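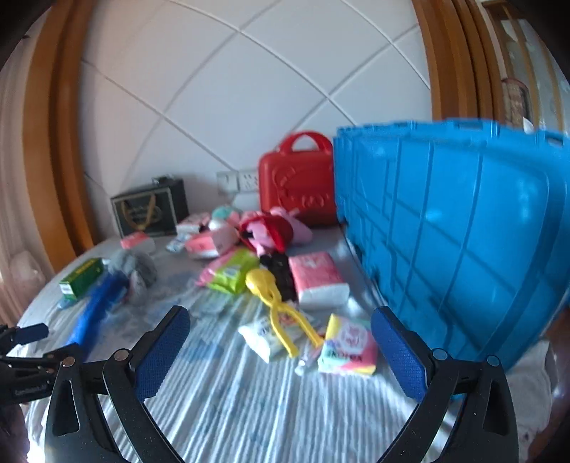
Taller de pinza manual: galería del proyecto Jellomico

Imprimir esta página | Enviar por correo electrónico

Jellomico es el proyecto de segundo curso del club de robótica. Este trimestre el grupo ha trabajado con pinzas de mano: dos dedos, almohadillas azules y una cámara montada en el propio mango. La tarea es recoger objetos domésticos repartidos sobre una superficie con tela a rayas y dejarlos en una caja de plástico azul. Cada recogida se graba completa y se revisa después en el aula, los miércoles, antes de pasar a la siguiente sesión.

El taller sigue el cuaderno de prácticas Stoyanova, adaptado por el club. Las primeras sesiones se dedicaron a montar los dedos y a ajustar el recorrido de apertura. Las siguientes, a coger cosas. La lista de objetos la propuso el alumnado, con la única condición de mezclar piezas blandas, piezas planas y piezas rígidas. Entraron peluches, paquetes de pañuelos, un cepillo azul, una caja verde rectangular y unas pinzas amarillas de juguete.

Normas de la sesión

Cada turno dura 30 segundos y se hacen dos intentos por objeto. Si el objeto se cae fuera de la superficie, el intento se anota como nulo y se pasa al siguiente. No se ayuda con la otra mano. La pinza entra siempre abierta y se cierra despacio; un cierre brusco suele empujar los paquetes ligeros en lugar de sujetarlos.

Quien espera turno lleva la hoja de registro. En ella se apunta el objeto, la orientación de la pinza, el resultado y una nota corta si hace falta. El archivo del curso reúne ya 600 grabaciones, nombradas con el código de grupo y el número de intento. Las hojas en papel se guardan en la carpeta gris del armario del aula.

Objetos blandos

Los peluches admiten casi cualquier agarre, pero cambian de forma al apretarlos. El grupo acordó cogerlos por el cuerpo y evitar brazos y patas. En las primeras grabaciones se levantaban por una extremidad y giraban durante el traslado, con lo que acababan rozando el borde de la caja. Con la tela arrugada ocurre algo parecido: conviene buscar un pliegue alto y cerrar sobre él.

Objetos planos

Los paquetes de pañuelos son los que más intentos nulos acumulan. Tumbados apenas ofrecen altura, y los dedos tienen que bajar hasta tocar la tela. Hay dos maneras de resolverlo. Una es pellizcar el envoltorio por el centro. La otra es apoyar un dedo en el canto y acercar el segundo hasta cerrar. La segunda da mejor resultado con los paquetes grandes. Con los envoltorios pequeños el grupo sigue sin un método fijo.

Objetos rígidos

La caja verde se coge por los lados largos, con la pinza alineada con ella. Las pinzas amarillas de juguete tienen los brazos largos y una cabeza redonda, y se sujetan mejor cerca de la unión. Por el extremo se inclinan y pesan más de un lado.

La caja de destino

Con los peluches amontonados dentro, la caja azul deja menos sitio para soltar. El borde tiene huecos y salientes en los que se puede enganchar un dedo, así que la pinza se abre por encima de él y se retira en vertical.
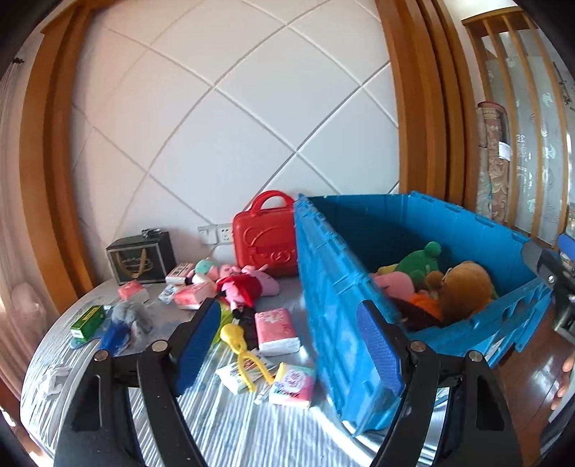 Próximas sesiones

En junio el grupo presentará el trabajo en la muestra Nalbridge de proyectos escolares. La mesa del club tendrá una demostración corta y un panel con los resultados por tipo de objeto. Antes queda por hacer lo siguiente:

- Repetir los intentos nulos con paquetes de pañuelos.
- Terminar de etiquetar las grabaciones del último bloque.
- Probar las almohadillas nuevas del lote Himura y compararlas con las actuales.
- Redactar el texto del panel, en una sola hoja.

Quien quiera incorporarse al taller puede pasar por el aula de tecnología a la hora del recreo. No hace falta experiencia previa. El material lo pone el club y las pinzas no salen del centro.

Imprimir esta página | Enviar por correo electrónico

Entradas recientes

Jellomico: montaje de los dedos y ajuste de la apertura
Cómo rellenar la hoja de registro
Cuaderno Stoyanova: erratas de la segunda práctica
Himura: medidas de las almohadillas
Muestra Nalbridge: bases de participación
Horario del aula de tecnología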